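# Looking After Magazines, Signed Photographs and Fan Club Merchandise at Home

Guidance sheet issued to members of the Curnanura Screen Drama Society. Revised October.

Members who collect printed and textile items connected with television drama are asked to read this sheet before writing to the Society's office. It replaces the two earlier sheets on paper and on clothing.

## Magazines and photobooks

Glossy magazines should be stored flat, in piles no higher than a hand's width. Standing them upright in a half-empty box causes the spine to bow, and the pages then wave along the outer edge. Photobooks with a stiff cover may stand upright provided that the shelf is full enough to support them.

Use polyester or polypropylene sleeves. Sleeves made of PVC, which can often be recognised by their strong smell, must not be used with glossy paper, as the two will stick together in a warm room. The flap of the sleeve should be tucked in, not taped. Tape catches the cover when the magazine is taken out, and most of the damaged covers shown to the Society have been damaged in this way.

Fold-out posters should be left folded if they have never been opened. Once opened, they are better kept flat in a portfolio. Staples that have begun to rust may be lifted with a blunt table knife and removed from the inside of the fold. Members who are unsure should leave the staples alone.

## Signed photographs

Signatures in felt pen fade quickly. A signed photograph should not hang on a wall that receives direct sun at any time of year, and a copy may be framed in its place. Where the original is to be framed, a window mount should be fitted so that the surface does not touch the glass.

Do not wipe a signed surface, even with a dry cloth. Dust may be removed with a soft, clean paintbrush, working away from the signature. Asnakech Wolde, who looks after the Society's own albums, keeps one brush for this purpose and stores it in an envelope.

Photocard binders should be filled from the back. This keeps the weight near the rings and prevents the front pages from dragging. The Society's binder holds 491 cards and has been filled in this manner since it was bought.

## Enamel badges and light sticks

Badges may be displayed on felt or cork. Those with rubber backs should be checked each spring, as the rubber hardens and leaves a dark ring on fabric. A little washing-up liquid on a cotton bud will clean the enamel. Metal polish should be kept away from plated edges.

Batteries must be taken out of light sticks before storage. White residue around the contacts usually indicates that an alkaline battery has leaked. Wear gloves, dab the contacts with a cotton bud dipped in white vinegar, and leave the compartment open overnight.

## Printed T-shirts, tote bags and socks

Wash printed items inside out in cool water, with a liquid detergent and without fabric softener. Do not iron over the print. If creases must be removed, iron from the reverse with a tea towel beneath.

Souvenir socks should be washed in a net bag. The elastic suffers more from the tumble dryer than from wear, and air drying is recommended in every case. A small rack indoors is sufficient. Place it away from the radiator and leave a gap between items. 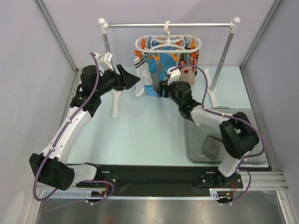 *A striped sock on a small white rack.*

Scarves and printed towels sold at fan meetings often lose dye at the first wash. They should be washed alone until the water runs clear. Hamdia Hailu advises that tote bags be reshaped by hand while damp, with the handles laid flat across the front.

## Storage boxes

Acid-free boxes are available to members through the office in two sizes. The larger takes most weekly and monthly magazines without folding. Boxes should be kept off the floor and away from outside walls. Lofts and garages are unsuitable for paper of any kind.

Label each box in pencil on the short side. Ink labels should be written before they are attached, so that the pressure of the pen does not mark the contents.

## Enquiries

Questions on paper items should be addressed to Ayana Birhane, and questions on clothing and textiles to Hamdia Hailu, both at the Jetthorpe office. Items should not be sent by post unless this has been agreed beforehand.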